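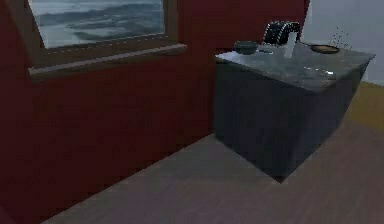
Bilal Nassar wrote after the January open day at Maltlow that he had expected a robot to be shown doing something, and had come away more interested in how long it spent deciding. Several other visitors left similar remarks. They are a fair place to begin.

Chapter 6
Showing a Machine at Work

Most people meet a household robot for the first time at a demonstration. They stand in front of a screen or behind a rope for a few minutes and form an opinion that may last for years. At Maltlow the kitchen demonstration was given in simulation, using a program called Kevier, and over 327 people watched some part of it. Gebhard Danzer gave the talk. He ran the same task each time, with the same starting positions, and took questions while it was going on.

This chapter follows that day from planning to clearing up. You will need the terms "task", "trial" and "reset" from Chapter 5.

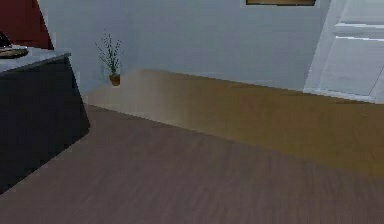
Choosing the room is the first job in planning a demonstration, and it is often left too late. A simulated room can be changed in an afternoon, but every change affects what the audience will ask. Visitors look at the furniture first. A raised platform along the back wall, lighter in colour than the floor in front of it, will bring questions about steps, so the speaker should know beforehand whether the robot's base can climb one. If it can't, say so early and keep the task on the near side.

The speaker should also decide what happens when a trial fails. Danzer's rule was to let it run to the time limit and then reset in full view. A few people walked off during the waiting. Those who stayed asked better questions, mostly about what the robot could sense and what it had been told in advance.

Views from the robot's own side need more care. An audience used to films expects a wide, clear picture. Close to a surface there may be little to see except colour and an edge, and people need time to get used to that. 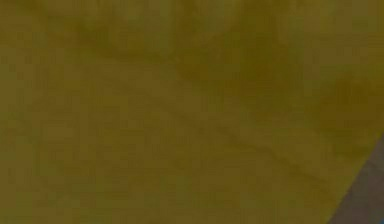 6.1 Before the Doors Open

Write down the task in one sentence and read it to someone from outside the project. If they can't repeat it back, make it shorter. Then run it from start to finish on the machine you will be using on the day, with the sound on and the room lights at the level the visitors will have.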